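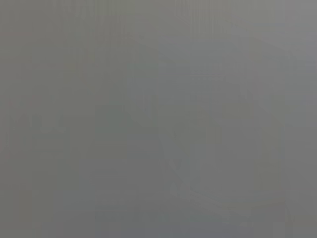
Cotitz Wrist View Screening Module

Part of the Wetico line for robot learning groups. Software license, one workstation.

Cotitz sorts wrist camera recordings before they go into policy training. It gives every image a usability score from low to high, based on local contrast and edge strength, and writes the score next to the robot's joint data. Nothing is deleted. The training script decides what to do with a low score - skip it, weight it down, or fall back on the joint readings alone.

The method was developed by Shobha Kurup at Trusero. The question was whether a manipulation policy does better when gray, hazy, low-contrast wrist images are thrown out, or when they are kept and marked. The test set was 724 recorded episodes, trained for 2000 steps per run, with 2 policies compared: one trained on the filtered set and one on the full set with scores attached. The policy trained with scores finished more of its placements. The filtered one tended to stall when the wrist view lost detail, as it had no such images to learn from.

The result was for a single arm at a single bench. We have not repeated it on mobile robots, and results on moving bases may differ.

What you get
Screening module with command line and Python access
Score viewer for checking episodes by eye
Training loader with the weighting option built in
Printed setup guide

Requirements
Recordings with time-stamped images and joint states. Color or grayscale are both accepted. A graphics card is not needed for scoring, though training will want one.

Setup notes
Set the low-score threshold on your own recordings before a long run. The default was picked for the Trusero bench and is on the strict side. Faint outlines can still carry useful shape, so check images just under the threshold in the viewer before you raise it.

Works with the Rao recording format. Other formats need the converter - sold separately.

Updates are included for 2 years from purchase.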